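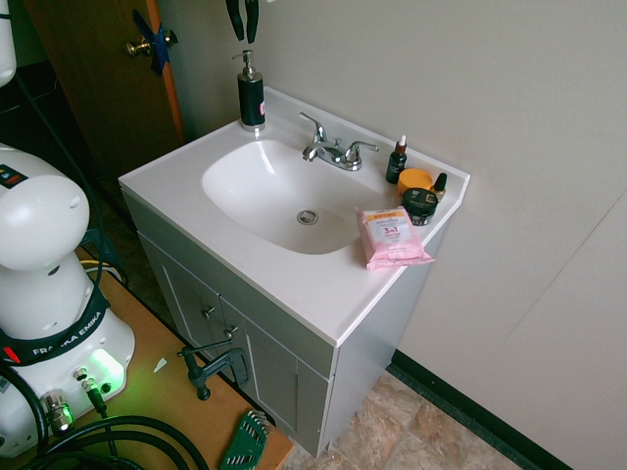
Two handles, one spout, one basin. Where most of the water goes.

WATER BILLS - WHAT CHANGED AND WHAT TO DO

Quick one this month, the meter stuff took up most of my week. Sorry to everyone still waiting on a reply.

So the bills. Yes they went up. Yes all of Flondgate, and the Ridon side too, it isn't just your street. The new rate kicked in with the March bill and it's charged per unit used on top of the flat fee. Old bills had both lumped together on one line, new ones split them out, so the page looks scarier than it is. Look for "usage" near the bottom. That's the number you can do something about. The flat fee you're stuck with.

We asked people to send in their usage numbers and 413 households did. Great turnout, thank you. Nearly all of them were up on the same bill last year, even before the new rate. Best guess is leaks. Old pipes, old toilets, dry winter, take your pick.

How to check for a leak, the lazy way:

Before bed, read the meter. Write it down, all the digits, including the red ones. Don't run anything overnight - no dishwasher, no washer, turn off the ice maker if you have one. Read it again first thing, before anybody flushes. Same number, you're good. Different number, water's going somewhere.

If it moved, start with the toilet. Few drops of food coloring in the tank, wait half an hour, don't flush. Color in the bowl means the flapper is shot. Cheap part, ten minute job, and the hardware store on the Hatovmont road keeps them by the register. Take the old one with you, there are more sizes than you'd think and I have bought the wrong one twice.

Then faucets. A slow drip adds up over a billing period. Most of the time it's a washer or a cartridge. Shut the water off under the sink first (please) and put a rag over the drain so you dont lose the screw. If the shutoff valve won't turn, don't force it. Leave it alone and call someone.

Then outside. Hose bibs, sprinkler line, that soggy bit of lawn you've been meaning to look at. One house on the Ridon side had used 2,085 gallons more than the bill before, and the whole thing was a cracked sprinkler line under the hedge. Grass looked terrific.

Leak adjustments. You can get money back if you fix a leak and can show it. The water office wants a receipt for the part or the plumber, plus two meter readings taken after the repair. They allow it once every 2 years per address. The form is on their website under Billing, then Forms, then scroll way down past the pool filling one. Paper copies at the front desk. They close for lunch and the sign on the door has the wrong hours on it, so go in the morning.

Payment plans are available too, you have to ask for one. Call before the due date, after that the late fee goes on automaticaly and it's a pain to get off.

Meter swap. Yu Street is next, all 26 houses, starting Monday. Water will be off for a bit at each address while they do it. Fill a pitcher and the coffee pot beforehand. Move your car if it's parked over the meter lid. Run the bathtub tap for a minute afterward to clear the air out, it'll spit and cough some, that's normal. Brown water that doesn't clear, call the office.

Still to come: low-flow showerheads, whether the rebate is back (I've heard yes and no from the same desk), and the rain barrel order. If you want a barrel reply to this email with your address and how many. No colors this time, they only come in the gray.

Next issue will be late.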